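Standby loads, part two

5 Dec 2020

In March I started logging what each socket in the flat draws when nothing is meant to be running. The meter is a Fisier plug-in unit, which resolves to a tenth of a watt and keeps its readings through a power cut. Na-rae Shin lent me a second one so that I could compare the two. With a 100 W lamp as the load they agreed to within one per cent.

The method has not changed. Each appliance stays on the meter for 21 hours with its switch off, and I divide the energy by the time. Spot readings are no use below one watt, as the figure wanders too much.

Appliances with purely mechanical controls read zero, as expected. Anything with a clock or a remote does not. The worst was the old Trendanix amplifier, at 9.4 W — more than the fridge light and the router put together.
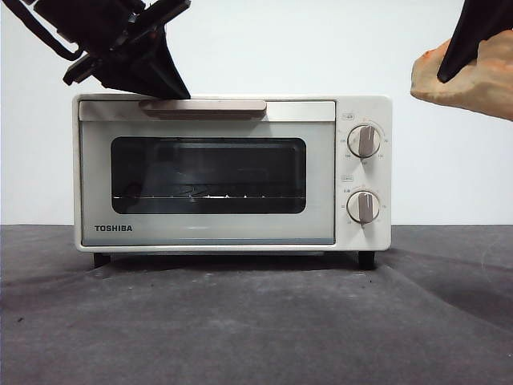

Annual cost

A constant load of one watt comes to 8.76 kWh over a year. Our bill for the last twelve months was 1,768 kWh, and the standby total accounts for 11 per cent of it. Zodwa Msimang asked whether a switched extension lead draws anything itself. Mine has a neon indicator and takes 0.3 W when on, nothing when off.

The amplifier is now on that lead. The router stays as it was. I still have to measure the boiler controller, which is hard-wired and will need a clamp meter.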